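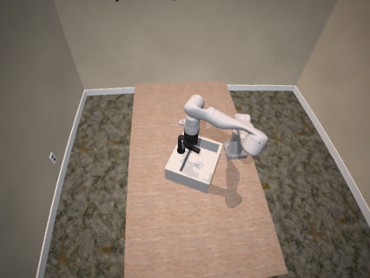 3.2 Where the build time goes

I started this part of the work because I was fed up with waiting. Our main code base, Hallach, is a Java project of 2,252 source files, and a full build on my desktop took 928 seconds before I touched anything. That's long enough to make tea, drink it and forget what I was testing. I'd always blamed the tests, but when I finally put timers round each stage (I should have done this years ago) the biggest chunk by far was annotation processing. The processor reads every class, writes a bit of glue code for it, and then the compiler has to go round again. Worse, it did this for everything, even if I'd only changed one comment. The classes for date ranges and tables are a good case: each is a small class with a handful of fields, and moving the table a touch meant glue code was written afresh for the whole project, including parts that have never heard of a table.

Figure 3. A rendered scene, with the arm over the tray.

So I split the processor in two. The first half looks at one class at a time and remembers what it wrote, using a hash of the class's public face as the key. The second half gathers up the bits that really do need to see the whole project, such as the registry of types. I called the first half Cakavstead and the second Romivetti, for no better reason than that I needed two folder names in a hurry. If the hash hasn't changed, Cakavstead skips the class and hands back the old output. Romivetti still runs every time, but it has much less to chew on!

With both in place the full build came down to 342 seconds on the same machine. I'm pleased with that, though I'd warn you it's a warm figure, with the cache already filled. A cold build gains next to nothing, and I wouldn't want anyone to switch over expecting otherwise.

There was one nasty surprise. Generic classes with bounded type parameters sometimes got the same hash when they shouldn't have, so a change to the bound went unnoticed and stale code was handed back. Chanida Sriwong spotted this while porting the Lloyd module, and we found 13 classes affected in all. The fix was dull: write the bounds out in full before hashing, in the order they're declared. It makes the keys longer (and a lot uglier in the logs), but I haven't been able to measure any slowdown from it.

I've left inner classes out of the cache for now. They borrow type parameters from the class around them, and my one attempt at hashing the pair together got the order wrong as soon as there were two levels of nesting. They're simply processed afresh on every build, as before, and the timings given here include that cost.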